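Rania Cherkaoui
1/5/21

Fil sur l'ortie (Urtica dioica), parce qu'on m'a encore demandé comment la distinguer du lamier et ce qu'on peut en faire. Je reprends mes notes du printemps.

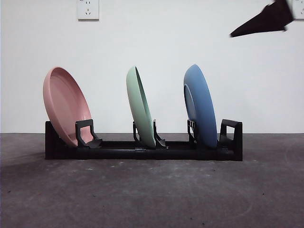
L'ortie est une vivace de la famille des Urticacées. Elle repart chaque année de ses rhizomes, qui sont jaunes, traçants et peu profonds. Si vous grattez la terre au pied d'une touffe, vous tombez dessus tout de suite.

Les feuilles sont opposées, dentées, en forme de cœur à la base, avec une pointe nette. La tige est à quatre angles. Toute la plante porte des poils urticants, plus nombreux sur la tige et sous les feuilles.

Ces poils sont creux, avec une pointe siliceuse qui casse au contact. Le liquide libéré contient entre autres de l'histamine et de l'acide formique. On a longtemps tout mis sur le compte de l'acide formique, à tort.

Le lamier blanc pousse souvent au même endroit. Même port, feuilles très proches, tige carrée aussi. Mais il ne pique pas, et il fait de grosses fleurs blanches à deux lèvres, posées en couronne à l'aisselle des feuilles. Il est dans la famille de la menthe. Aucun lien avec l'ortie.

Les fleurs de l'ortie, elles, sont minuscules, verdâtres, en grappes pendantes. Dioica veut dire que les pieds mâles et femelles sont séparés. La pollinisation se fait par le vent.

Il existe aussi une petite ortie, Urtica urens. Annuelle, plus basse, feuilles plus arrondies, fleurs mâles et femelles sur le même pied. On la trouve dans les potagers et les terres remuées. Elle pique plus que la grande, à mon avis.

Où elle pousse : sols riches en azote, frais, mi-ombre. Bords de fossés, anciens tas de fumier, ruines, lisières. À Trundham, la plus belle station que je connaisse est derrière une bergerie abandonnée. Le toit n'existe plus, les orties m'arrivent à l'épaule en été.

Côté faune, c'est une plante très utile. Les chenilles du paon-du-jour, de la petite tortue et du vulcain s'en nourrissent. Le paon-du-jour pond en paquets sous les feuilles, plutôt sur des pieds au soleil.

Donc si vous avez un coin d'orties à l'ombre totale, les papillons risquent de ne pas s'en servir. Laissez-en aussi une bande bien exposée.

Pour la récolte : les jeunes pousses, avant la floraison. On prend les quatre ou six feuilles du haut. Gants, ciseaux, panier. Dès mars chez moi, plus tard en altitude.

Après la floraison, je ne ramasse plus les feuilles. Elles deviennent dures et se chargent de petites concrétions minérales, les cystolithes, qu'on déconseille de consommer en quantité. Si vous fauchez, la repousse est de nouveau tendre et vous pouvez recommencer.

Ne cueillez pas au bord des routes, ni en bordure de champs traités, ni là où on promène les chiens. L'ortie aime les sols chargés et certains sont chargés d'autre chose que d'azote. Sur l'ancienne friche de Vurnden, par exemple, je ne prends rien.

La cuisson supprime le piquant. Le séchage et le mixage aussi. Quelques minutes dans l'eau bouillante suffisent. Gardez l'eau, elle est verte et fait un bon fond de soupe.

Ma soupe : un oignon, deux pommes de terre, un bon saladier de feuilles. On fait revenir l'oignon, on ajoute les pommes de terre en dés et l'eau, et les orties seulement dans les dix dernières minutes. Mixer. Sel, poivre, un peu de crème si vous en avez.

On peut aussi l'employer comme l'épinard : en quiche, dans une omelette, dans une farce. Le goût est plus marqué, un peu iodé pour certains. Mes enfants la mangent en gnocchis et pas autrement.

Pour la tisane, je sèche les feuilles à l'ombre, sur des claies, en couche mince. Elles sont prêtes quand elles s'effritent entre les doigts. Bocal fermé, à l'abri de la lumière. Je renouvelle chaque année.

Cette année j'ai pesé, pour une fois. 973 grammes de feuilles fraîches au départ, 229 grammes une fois sèches. La deuxième cueillette, 735 grammes fraîches, est encore sur les claies.

Précaution : si vous prenez un anticoagulant, un diurétique ou un traitement pour la tension, ou en cas de maladie rénale ou cardiaque, demandez l'avis de votre médecin ou de votre pharmacien avant d'en boire régulièrement. C'est une plante riche en vitamine K et elle a un effet diurétique.

Les graines se ramassent à la fin de l'été, sur les pieds femelles. On coupe les grappes, on les fait sécher et on les frotte au-dessus d'un tamis. J'en mets une cuillère à café sur une salade.

La racine est utilisée traditionnellement pour les troubles urinaires liés à la prostate. Je ne la prépare pas moi-même et je ne donne pas de dose ici. Voyez un professionnel.

Autre usage ancien, la fibre. Les tiges sont récoltées en fin de saison, rouies comme le lin, puis battues. Belkadi, l'atelier de filage où j'ai suivi un stage, en tire un fil assez fin, un peu gris. Il faut énormément de tiges pour une petite pelote.

Au jardin, le purin : un kilo de plante fraîche non montée en graines pour dix litres d'eau de pluie. On remue tous les jours. Quand il n'y a plus de petites bulles, on filtre. Comptez une à deux semaines selon la température.

On dilue à 10 % pour arroser au pied. Pas sur des semis tout juste levés. L'odeur est forte, mettez le bidon loin de la maison et des voisins.

Je ne m'en sers pas comme remède à tout. C'est un apport d'azote, bien pour les tomates et les courges en début de saison. Sur les pucerons, je n'ai jamais vu de résultat clair.

Si vous voulez limiter l'ortie : faucher souvent, trois fois dans la saison au moins, et retirer les rhizomes à la fourche quand la terre est meuble. Une bâche opaque marche aussi mais il faut la laisser longtemps.

En cas de piqûre : ne frottez pas. Rincez à l'eau froide, et passez un morceau de ruban adhésif pour retirer les poils restants. Le plantain froissé est le remède de grand-mère, il soulage certaines personnes. Ça passe en général en quelques heures. Si vous avez du mal à respirer ou si le visage gonfle, appelez les secours.

On m'a demandé pour les pots : oui, ça pousse en pot, et c'est même une bonne façon de l'empêcher de courir. Prenez un grand contenant, un bon compost, et ne laissez pas sécher. Un voisin à Clokville en a sur son balcon depuis deux ans.

Pour les animaux : les poules la mangent hachée ou séchée. Les lapins aussi, une fois bien fanée. Commencez par de petites quantités.

Ajout, suite à une réponse : non, l'ortie brûlante du lamier jaune n'existe pas. Le lamier jaune ne pique pas plus que le blanc. Si ça pique, il y avait une ortie dans la touffe, ils poussent souvent mélangés.

Prochain fil sur le plantain, lancéolé et majeur. Si vous avez des questions sur l'un ou l'autre, mettez-les ici et je les reprendrai.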